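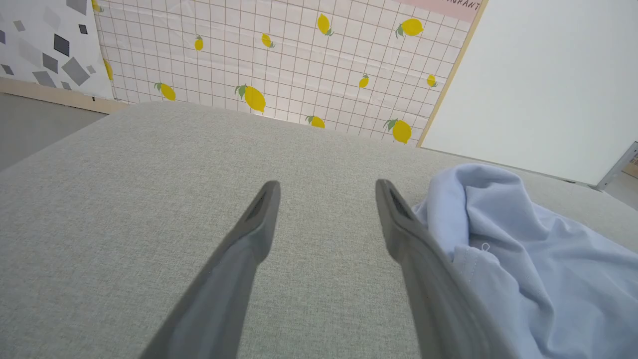 How do you get a house to stop smelling like the people who lived in it before you? We moved into a rental in Mandville in April and the place still greets me every evening with a mix of old cooking oil and somebody else's cologne. I've washed the walls in 2 rooms, boiled lemons until the windows fogged, and bought a plug-in that claims to be "linen" and smells like a dentist. The closets are the worst. My own stuff is picking it up now, and with something as big as light gray upholstery I can't exactly throw it in the machine on warm. The landlord came by, sniffed, and said he couldn't smell a thing, but he also wears the cologne. Is there anything left to try before I just learn to like it?
Jacqueline Brunet
Posted November 30, 2018

Palesa Zulu
Unplug the plug-in first. You can't find a smell while you're making another one.

Then work from the top down. Grease goes up, so the kitchen ceiling and the tops of the cabinets are where your cooking oil lives, and I'd bet no sponge has been up there in 10 years. Hot water, dish soap, a splash of white vinegar, and change the water when it turns the color of tea (it will). Take the filter out of the range hood and soak it overnight. Mine in Nistholm came out a different color from the one I had been admiring. 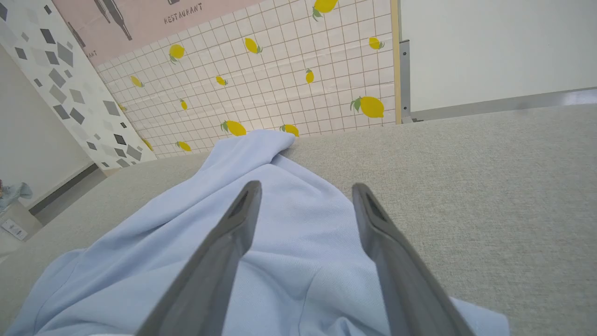
Closets next. Empty them completely, wipe the shelves and the rod, and leave the doors open for 3 days before anything goes back in. Wash the clothes in the meantime, or you'll only be moving the cologne back home. For the upholstery, sprinkle baking soda, leave it overnight and vacuum slowly. Try a hidden spot first if the fabric is fussy.

If it's still there after all that, check the carpet pad. That one is the landlord's problem - put it in writing.

tumach_tenant
charcoal bags. got a pack for under 40 bucks and put them everywhere. house smells fine now or i've gone nose blind, either way i'm happy

Jacqueline Brunet
Did the cabinet tops last night. I'd rather not discuss the water. Closets are open and airing, and the hood filter is in the tub, where I plan to leave it until it apologizes.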